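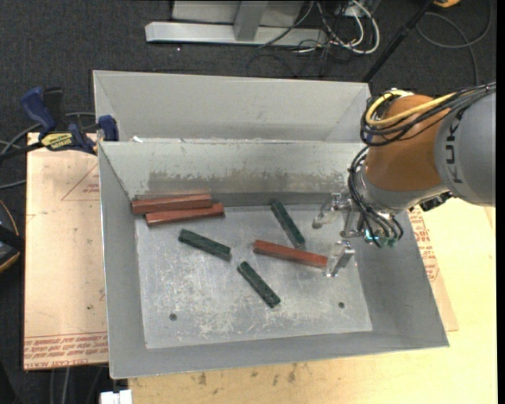
Three red blocks, three green.

Tralham Toy Library: Frequently Asked Questions

We love getting your emails (keep them coming!) but a lot of them ask the same things, so have a look through this page first. If your answer's missing, ring or drop in and we'll have a chat.

What is a toy library?
It works like a book library, only noisier. You join, you borrow toys, puzzles, games and ride-ons, you take them home for a few weeks and then you swap them for something else. Kids get a fresh lot to play with all the time and your lounge room doesn't fill up with things they stopped caring about last winter.

Where are you?
In the old infants' room behind the hall on Foley Street, Tralham. Come in by the side gate, past the bike racks. The front doors of the hall belong to the dance school and they'll send you round to us anyway.

When are you open?
Wednesdays 9.30 to 12 and Saturdays 9 to 1 during term. In the school holidays we do Saturdays only. We reopen after the summer break on Fri 3 January for a one-off morning session, mainly for families with holiday loans to bring back, but you're welcome to borrow too.

How much does it cost?
A family membership is $90 a year. If you'd like to try us out first, a one-term membership is $20, and we'll take that off the yearly fee if you decide to stay on. Concession card holders pay half. Grandparents, nannies and family day care educators can all join in their own right, or be added to a family's card for free.

How many toys can we borrow?
Up to 8 items at a time, for three weeks. A puzzle counts as one item, and so does a whole box of train track, so there's real value in going for the big boxes! Large outdoor things (the seesaw, the climbing dome, the sand table) are limited to one per family.

What ages do you cater for?
Babies right through to primary school. The baby shelves are beside the window, toddlers in the middle of the room, and the bigger kids' games are up high along the back wall. We've been building up the board game collection and it's getting really good. Clultik is the favourite at the moment. It's a tile-laying game for two to five players, the rules take a couple of minutes to learn, and I have seen a seven-year-old beat three adults at it without blinking. There's usually a waiting list, so put your name down.

Can I reserve something for a birthday party?
Yes, please do! Party packs can be booked up to 13 weeks ahead. Each pack has a parachute, a set of hoops, beanbags and a tunnel. The jumping castle is separate and needs a $50 deposit, which you get back when it comes home clean and dry. If you pack it up damp because of the weather, tell us and we'll hang it out.

Which blocks should I borrow first?
My favourite question. For a child just starting out, get fewer and bigger. A small handful in two colours is plenty for a one-year-old, who mostly wants to bang them together, hand them to you and ask for them back. From two or so they start lining things up and making towers, and that's when sorting by colour gets interesting. At four you want lots and lots of blocks, all shapes, and a patch of floor you don't need to walk across until bedtime. Mix sets if you like. Just keep the bags with them so we can get everyone back to the right home.

Do you have train sets?
Heaps. The Brisico track is the one with the chunky joins, good for little hands, and it comes in four boxes that all connect with each other. Please don't lend the bridges to the cat. (Long story. Box three has a new bridge now.)

Do I have to count all the pieces?
There's a label on every bag or tub with the contents listed. Check it when you get home, and again before you return it. If something was already missing, send us a message within two days and it won't go against your card.

What if we lose or break something?
It happens. Toys are meant to be played with. For a small missing piece we charge $2, refunded if it turns up, and it so often does turn up, usually in a gumboot. If a toy is broken, bring it in with all its bits and please don't throw anything out. Ruairí Mulligan does our repairs and he has brought back things I'd have put straight in the skip, including a xylophone that had been driven over.

Do I need to clean toys before I return them?
A wipe with warm soapy water is lovely. No bleach, and don't soak anything wooden. Dress-ups can go through a cold wash and should be dried on the line.

What happens if I'm late?
We'll send you a reminder. After a week it's $1 per item per week. You can renew once by text or email unless another family is waiting.

Do you take donations?
We do, with a few limits. We can't take soft toys, anything with button batteries, or bike helmets. Good puzzles with every piece are gold, and so are construction sets. Send a photo first, as shelf space is tight until the new storage goes in this September.

Can my child play while I choose?
Of course! There's a play mat and a rotating selection of toys out every session. Kids can try things before you take them home, and it's a great way to find out which ones make an unbearable noise. Children need to stay with their grown-up.

Is there parking?
On Foley Street, two hours. For the big outdoor toys you can pull up at the side gate while you load.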